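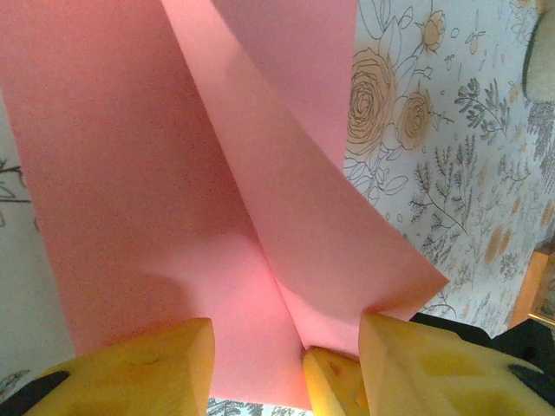 **Yoga Santoso**

Colleagues,

I am opening this thread on the revision of the paper stock guidance for the Nulalen branch libraries. The present guidance dates from April and asks every branch to print public notices on white paper only. Several branches have continued to use colored stock for changes to opening hours, and the main office has asked for one agreed rule before the next supply order is placed.

The proposal is as follows:

- White stock for all standing notices, forms and reading lists.
- Pink stock for temporary notices, to be removed within 3 days of the date they expire.
- No other colors, except for children's programs.

The order would be for 1000 sheets of pink per branch. Comments are requested in this thread by 24 September 2021.

---

**m_perron**

Thank you for setting this out. Ploltden branch supports the first point and does not support the second. Our patrons include many older readers, and black text on a strong pink is harder for them to read than black on white. We received two written complaints on this subject after the spring closure. If color is needed, a colored border on white paper would serve the same purpose.

Mackenzie Perron
Ploltden Branch

---

**kwok_frontdesk**

With respect to the previous post, a border requires a color printer, and the Kwok Street branch does not have one. Colored stock can be used in any machine. We have used a pale pink for temporary notices for 3 years and have had no complaints. The shade matters a good deal. I would suggest that the guidance specify a pale tint and a minimum type size.

---

**periodicals2**

May I raise the matter of folding? The handouts are folded by hand at our desk, and the heavier colored stock does not hold a flat crease. It springs open in the rack and the stack leans. Whatever color is chosen, please order it in the same weight as the white.

---

**Yoga Santoso**

The point on weight is accepted and will be added. On shade, I am content to write "pale tint" into the second item.

> a colored border on white paper would serve the same purpose

I do not agree that it would. Staff need to find expired notices at a glance from across the room, and a border is easily missed on a full board.

---

**m_perron**

That is a benefit to staff – the notices are for the public. I would accept a pale tint on condition that a large-print white copy is kept at each desk. Without that condition, please record Ploltden as opposed.

---

**kwok_frontdesk**

We could manage a desk copy. Who would be responsible for replacing it when the hours change again?

---

**Yoga Santoso**

The branch that posts the notice. I will circulate a revised draft with the desk copy included and the weight left blank until the supplier replies.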